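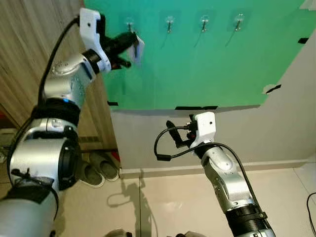
How to hang small things on a wall with adhesive hooks

When I moved to my flat in Arroyo, the rental contract said no nails and no screws. I had to learn adhesive hooks, and in the first month I lost a mirror and two calendars. Now I have hooks in every room and they stay. I write down my method, maybe it saves you a mirror.

What you need

Adhesive hooks (check the weight on the package)
Rubbing alcohol and a clean cloth with no fabric softener in it
A pencil, a ruler and a small level
Masking tape
A hair dryer, only for removing

Step 1. Know your surface

Adhesive likes smooth and closed surfaces: tile, glass, metal, painted board, varnished wood. It does not like wallpaper, brick, or the chalky paint that leaves dust on your finger. Rub the place with your thumb. If the thumb becomes white, choose another place. Fresh paint also needs time. My neighbor Ghislain Leclerc painted his hallway in January and put the hooks two days later, and the hooks took the paint with them when they fell.

Step 2. Weigh the thing

Use the kitchen scale. A bunch of keys is heavier than you think; mine is 142 grams. If the package gives a maximum, I stay at half of it. A thing that is taken and put back many times a day pulls more than a thing that only hangs.

Step 3. Mark the line

For one hook you can trust your eye. For a row, no. Put a strip of masking tape on the wall, a little above where the hooks will go, and check it with the level. Write the marks on the tape and not on the wall. For key tags and labels I leave 9 centimeters from center to center. For cups or dish towels this is too narrow, so hold two of them next to each other and measure.

Please measure from the middle of the hook. I measured from the edges the first time, with two sizes of hook, and the row was crooked in a way that visitors noticed.

Step 4. Clean

Wipe with alcohol and let it dry fully. Do not use window cleaner or soap, they leave a film. After this do not touch the place with your fingers.

Step 5. Press

Peel the back paper, put the hook below the mark, and press hard with the thumb for 80 seconds. It feels very long. Press the corners also. If you see air bubbles through a clear base, push them to the side.

Step 6. Wait

Leave the hook empty overnight. Dzifa Tetteh, who taught me most of this, waits one full day in the kitchen and two in the bathroom. I skipped the waiting 3 times and regretted it each time.

Hanging paper and cards

A card needs a hole that is wider than the hook wire, with some space left above it. If the hole is too near the top, it tears. A small ring of clear tape on both sides makes it stronger.

Removing

Warm the base with the hair dryer for a minute, then pull slowly, along the wall and not toward you. If your hook has a pull tab, stretch the tab straight down. What stays on the wall can be rolled off with a finger, and for the last rest use a drop of cooking oil, then soap and water.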